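Brinel Cutting Room: Frequently Asked Questions

Last updated 2022-03-11

These answers cover the delivery of electronic music masters for vinyl cutting. Anything specific to your order is on the quote sheet, and where the quote sheet and this page differ, the quote sheet applies.

Files and formats

What file format do you accept?

WAV or AIFF, 24-bit, at the sample rate the mix was made in. Do not upsample. 32-bit float files are accepted and are converted here after level adjustment. MP3, AAC and other lossy files are returned. A WAV made from an MP3 is still a lossy file and shows a shelf in the high end on our analyzer, so please go back to the session.

One file per track or one file per side?

One file per side is preferred, with the gaps already in place. If you send separate tracks, include a text file with the running order and the gap lengths in seconds. Where no gap lengths are given, we use two seconds. For continuous mixes and live sets, one file per side is required.

How should files be named?

Catalog number, side, then position if separate tracks are sent. Leave out the words "final" and "new". If a file has to be replaced, add v2 to the end and tell us by email that the first version is void. Files replaced without an email are not picked up.

How do I send them?

Use the upload link on the quote sheet. It closes once the order goes to the cutting queue. Links to streaming pages are not accepted as masters or as references for level.

Running time and level

How long can a side be?

It depends on the speed, the level and the amount of bass. The figures below are for a 12-inch with typical club material.

45 rpm, loud: up to 9 minutes
45 rpm, moderate: up to 12 minutes
33 rpm, loud: up to 14 minutes
33 rpm, moderate: up to 18 minutes
33 rpm, quiet: up to 22 minutes

Sides longer than 22 minutes are quoted individually. Ambient and drone records often fit more than this, as there is little low-frequency movement to take up space between grooves. A four-track techno EP with a long kick tail usually fits less.

Should the master be limited?

No. Take the brickwall limiter off the master bus and leave at least 3 dB of headroom. Bus compression that is part of the sound can stay. A heavily limited file does not produce a louder record. It is turned down to keep the cutter head within its limits, and the transients that would have made it sound loud are already gone.

Why does my bass need to be mono?

Low frequencies that differ between left and right move the cutting stylus up and down. If the movement is large enough, the groove becomes too shallow and the playback needle skips. We fold everything below a set frequency to mono as a matter of routine. The default is 80 Hz. If your bass line has a wide chorus or a stereo delay on it, fold it yourself and check that it still sounds right, as phase cancellation can make notes disappear.

What about hi-hats and vocals?

Both can distort on vinyl, more so toward the center of the disc. Open hats, rides and sibilant voices should be tamed in the mix with a de-esser or a narrow cut. We can apply high-frequency limiting during the cut, but it acts on the whole side. Acid lines with high resonance need the same care: a filter sweep peaking above 10 kHz will trigger the limiter and dull everything playing at the same moment.

Does the running order matter?

Yes. Groove speed falls as the needle moves inward, and with it the high-frequency response. Put the brightest or loudest track first on each side. Many labels put a beatless or dub version last, and it suits the format well.

Lacquers, test pressings and labels

Do you cut to lacquer or to copper?

Lacquer only. Copper (DMM) cuts can be arranged through the plant at Barnham, which adds its own lead time and quotes separately.

Can I attend the cut?

Attended sessions are available on request and are billed by the hour. Bring the reference files on a drive. There is room for two visitors in the lathe room.

How many test pressings are there?

Five per order. Listen to at least two copies, on more than one turntable if possible. A click that appears in the same place on every copy comes from the lacquer or the stamper and is a valid reason to reject. A click on one copy only is a pressing fault and does not mean the run will have it. 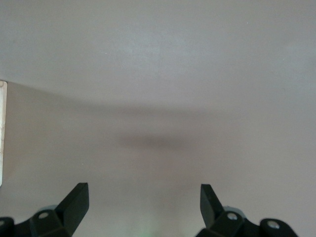 Center labels are printed in CMYK or in one or two spot colors, and artwork must be supplied as a PDF on the template for the correct disc size. Small text should be at least 5 point, and 6 point if it is reversed out of a color. Very soft artwork needs attention at proof stage. A matte greyish beige with a slight pink cast, with a blurred dark shadow across the middle like the one in the picture, contains almost no hard edges, and a small shift in magenta is easy to see over the whole label. For designs of this sort, order a printed proof or specify a spot color for the base. Label paper is uncoated and is baked before pressing, so light tints may come out a little warmer than the proof.

Can something be etched in the run-out?

Yes. Up to 30 characters per side are included, in addition to the matrix number. Send the text in the same document as the running order. We scratch it by hand and cannot reproduce logos or typefaces.

What happens if I reject the test pressing?

We ask for the side, the time in minutes and seconds, and the type of fault. If the fault is ours or the plant's, the side is recut and new tests are sent at no cost. If it is present in the supplied master, a recut is billed at the normal rate.

Quantities, prices and dates

What is the minimum run?

500 copies for standard black 12-inch in printed sleeves. Runs below that are possible in plain sleeves with center labels only. The unit price drops at 900 copies, and the quote form shows both figures when you enter a quantity.

What does a cut cost without pressing?

A pair of 12-inch lacquers, including level adjustment and the mono fold, is 594 dollars. Shipping to the plating works is extra. Lacquers are shipped on the day they are cut, packed in a sealed carrier, and should be plated as soon as possible.

Will I receive exactly the number I ordered?

Plants deliver within ten percent over or under, and the invoice is adjusted to match. If you need a fixed count, for a numbered edition for example, order ten percent more.

When will my record be ready?

Current dates are on the order page. Orders approved now are being scheduled for pressing in June. The date is held once the test pressing is approved and the balance is paid. We advise against announcing a release date before then.

Do you handle distribution?

No. Finished stock can be sent on a pallet directly to your distributor. We ship regularly to the Husar and Ikent warehouses and have their intake rules on file. For any other address, send the booking reference and delivery hours before the run is finished.

Do you need proof of rights?

Yes. A signed declaration covering all tracks, including remixes and samples, must be on file before plating. Remixers' consent should be in writing. Edits of other artists' records are not pressed without a license.

How long are stampers and metal parts kept?

Fathers and mothers are stored for three years after the last order. Stampers wear out and are made again for each repress. You can ask for the metal parts to be sent to you, at your cost, once all invoices are settled.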